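Section 6. Setting the Table and the Fruit Bowl

This section covers the dining table in the main room of the Durncombe cottage. Do the kitchen (Section 5) first. The table takes 11 minutes if the linen is already ironed.

You will need:
One patchwork tablecloth, navy and white, from the linen chest
One Furkine felt underlay, stored rolled behind the pantry door
The green fruit bowl
Fruit from the crate in the pantry
Two dry cotton towels

6.1 Preparing the table

1. Remove anything left on the table and put it on the sideboard.
2. Wipe the top with a damp towel, then dry it with the second towel. Do not use spray polish. It comes through the felt and marks the cloth.
3. Check that both leaf catches are closed. The catch nearest the window needs a firm push.
4. Unroll the underlay with the smooth side down. It should stop 1 inch short of the table edge all the way around. If it curls, turn it over for a few minutes and try again.

Note: The underlay is cut for the table with the leaf out. With the leaf in, use the longer Derkuron pad from the hall closet. The two pads cannot be used together.

6.2 Laying the cloth

1. Carry the cloth to the table folded. Set it down in the middle and open it toward the ends, then toward the sides.
2. Find the cream braided trim. Use it to check that the drop is even on opposite sides.
3. Smooth the cloth with flat hands from the center out. Do not pull on the trim. It is hand stitched and has already been repaired once.
4. Look over the patchwork squares. The wavy and scalloped navy squares hide small marks well, but the pale striped ones do not. If a striped square is stained, change the cloth.

Caution: Wash the cloth cold and by itself. The navy dye can run into the white squares. Never put it in the dryer.

6.3 Filling the bowl

1. Rinse the fruit in cold water and dry each piece completely, including the hollow around the stem on apples. Water left there drips down and sits in the bottom of the bowl.
2. Throw out anything soft, split or bruised. Put fruit that is only marked on the skin in the kitchen basket for cooking.
3. Wipe the inside of the bowl with a dry towel. The inside is ribbed and holds crumbs, so follow the ribs with a corner of the towel.
4. Place the bowl on the cloth before you fill it. A full bowl dragged across the table will bunch the cloth and shift the felt.
5. Put the firmest fruit in first. Oranges and the yellow-green fruit go in next to the apples, with the different colors mixed.

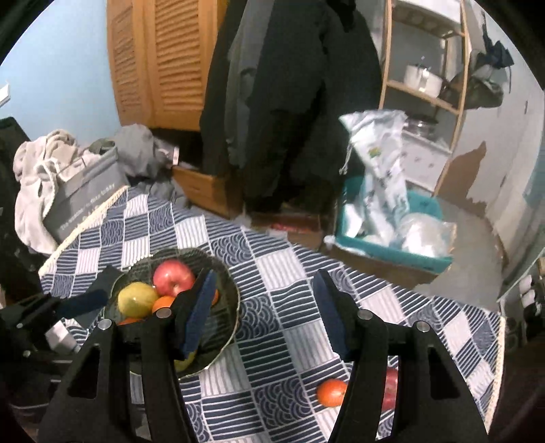

6. Stop when the fruit is level with the rim or just above it. Fruit piled higher rolls off when someone leans on the table.
7. Loose fruit on the cloth is fine while guests are helping themselves. At the end of the day, return it to the bowl or to the pantry crate so that it does not get knocked to the floor.

Note: Mandarins spoil faster than the oranges. Keep them on top or at the side where they will be eaten first, and check the ones underneath every morning.

6.4 Daily check

1. Lift out each piece of fruit and turn it over. Remove any with mold, along with whatever was touching it, and wash the bowl by hand in warm water.
2. Shake the cloth outside if there are crumbs. Re-lay it as in 6.2.
3. Top up the bowl from the crate. If the crate is low, write it on the Gisler order sheet inside the pantry door before 7 in the evening.

6.5 Common problems

The cloth slides to one side.
The underlay is upside down, or the table top was damp when it was laid. Take everything off, dry the top and start again from 6.1.

The bowl rocks.
Feel under the cloth for a fold in the felt. If the felt is flat, move the bowl away from the joint where the leaf goes in.

There is juice on the cloth.
Blot it with a dry towel. Do not rub. Put a folded towel between the cloth and the felt and dab with cold water from the top. Citrus should be treated the same day.

Small flies around the fruit.
Empty the bowl and find the bad piece, which is usually at the bottom. Leave the bowl empty overnight and keep the fruit in the refrigerator until morning.

From October until spring the heating vent under the table is on. Fruit ripens faster over it, so set the bowl toward the far end and put out less at a time.

Questions about the linen, including repairs to the trim, go to Huguette Carrier. Spare cloths are listed in Section 7.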